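# Chapter 4. Floor Loads and Room Layout

Every object in a building rests, in the end, on a floor. The designer's task is to make sure that the floor can carry what is placed on it and that the people using the room can still move through it. These two questions are often treated in separate courses. In this chapter they are taken together, as the position of heavy items in a plan decides both the stress in the joists and the width of the paths left over.

Loads are divided into two groups. A *dead load* is the weight of the building itself: joists, subfloor, finish, and fixed partitions. A *live load* is anything that can be moved, including furniture, appliances, stored goods, and people. Live loads are harder to predict, and codes handle them by assigning one uniform value to each type of room.
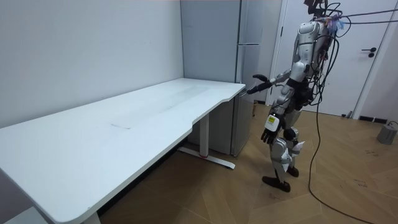

A uniform value is a convenience. Real loads collect along walls and in corners, and a single tall appliance may put most of its weight on four small feet. Consider a unit of 400 pounds standing on a base that measures 2 feet by 2 feet. The average pressure under the base is 100 pounds per square foot, well above the figure used for most living spaces. The floor does not fail, as the joists share the load with their neighbors through the subfloor. How far this sharing extends is the subject of Section 4.3.

## 4.1 Terms Used in This Chapter

**Span.** The clear distance between supports, measured along the joist.

**Tributary width.** The strip of floor whose load is assigned to one joist, equal to half the spacing on each side.

**Point load.** A load applied over an area small enough to be treated as a single point.

**Clear path.** The narrowest free width along a route, measured between finished surfaces or the faces of furniture.

Harriet Pruitt's survey of the Nivby apartments, used in the problems at the end of the chapter, recorded 71 rooms. In 43 of them the heaviest item stood within one foot of a wall that ran parallel to the joists. In such a room the outermost joists carry the larger share, and the middle of the span is lightly used.

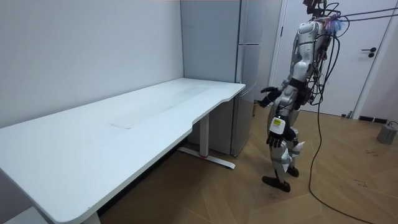 **Figure 4.2** Small room with a long white desk, a refrigerator, and a wooden parquet floor.

Long, narrow furniture raises a different point. When a desk is set across the joists, its legs fall on several of them and the load is spread. When it is set along the joists, one or two members may take nearly all of it. Section 4.2 works through both cases, beginning with the simple beam.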